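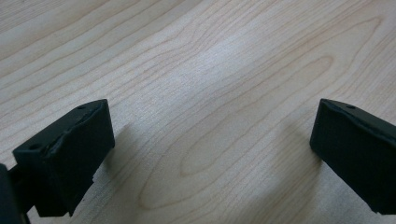

I read party manifestos for fun. I know how that sounds. My sister does jigsaw puzzles, my neighbor restores outboard motors, and I sit on the back porch with a highlighter and 76 pages of promises about rural feeder roads. This summer I've been working through the three big ones for the provincial election in Ovden, where I lived for six years and where I still vote by mail, and I have a bone to pick with all of them.

It's the farm chapter. Every manifesto has one, it always comes early, and it always starts the same way: when we took office the farmer was on his knees, and look at him now. Or, if the party is out of power: the farmer was doing fine until these people showed up. The farmer is always a he, he's always one guy, and he's always either ruined or rescued. I have met a lot of farmers in Ovden and most of them were just sort of tired and wanted the price of diesel to come down.

So let me get into the Valten plan, since that's the one everybody's arguing about (my inbox, anyway). The governing party says it will buy the whole Valten valley rice crop at a guaranteed price for the next five years. Great! Guaranteed prices are popular for a good reason. If you've ever watched somebody plant a crop without knowing what it'll fetch, you understand why they'd vote for the person who takes that worry away, and I'm not going to sneer at it from a porch.

But then you go looking for the part about where the rice goes. Somebody has to dry it, store it, and truck it out. The manifesto says there are 45 public grain stores in the province, and that they'll be "modernized." That's the entire sentence. Modernized how? By when? With a new roof or with a new sign? I spent a wet December in Valten town years back, and the store at the end of our road had sacks stacked up outside it under a blue tarp because there wasn't room indoors. Everyone on the road had an opinion about that tarp. I don't see how you promise to buy more rice than ever before and give the buildings one line.

The opposition isn't any better, I'm sorry to say. Clementina Carvalho is running their campaign in the valley, and I've liked her speeches a lot. She's funny, and she doesn't talk down to people, and she's the only candidate I've heard bring up the fact that half the folks working those fields don't own them. But her party's answer to the guaranteed price is a bigger guaranteed price! Same stores, same trucks, higher number. I wrote to her office to ask about storage and got a very nice letter back about irrigation.

Then there's the language business, and this is where I get properly grumpy. Ovden has two official languages and people speak a good deal more than two. The manifestos are all printed in both, which is as it should be. What I did, because I'm that sort of person, was read the Drakier section side by side in each. Drakier is the hill district, where most people speak the second language at home, and the government's version in that language promises a district court that will hear cases in it "from the first day of the new term." The other version, the one the capital reads, says the court will be "considered."

Those are two different promises. I checked with my friend Jaime Antunes, who translated for the provincial assembly for years, in case I was missing a shade of meaning. He said no, there's no shade, a first-year student would have caught it. Now maybe it was a late edit that only made it into one file. I've worked in an office, I know how that goes. Even so, somebody should've put out a correction by now, and the party has had plenty of time and plenty of letters, including two from me.

The thing is, people in Drakier are going to remember which version they were handed. There are 2,063 households in the upper part of the district, going by the last voter roll, and for any of them a court date currently means a bus down to the capital and a hired interpreter if you can find one. A land dispute can eat a whole season that way. You can't tell those folks yes in one language and maybe in the other and then give a speech about unity on the stadium lawn.

I'll say something nice now. The little regional party, the one running on the Bhattacharjee report, has a manifesto that's 12 pages long and dull as a phone book, and I loved it. It says which roads. It lists the grain stores by name and says which ones it would fix first and which ones it would close, and closing anything takes some nerve in an election year. It won 764 votes last time, so I'm not expecting a landslide. I do think the big parties could steal the format without anyone minding.

My own ballot is still on the kitchen counter under the fruit bowl. I'm leaning toward Carvalho's people, grumbling all the way, mostly on the tenant farmer question, and I'd switch tomorrow if the government fixed that Drakier paragraph and said sorry for it. If you're voting by mail too, check the return postage before you seal the thing. They changed the rate this spring and the envelope still has the old one printed on it.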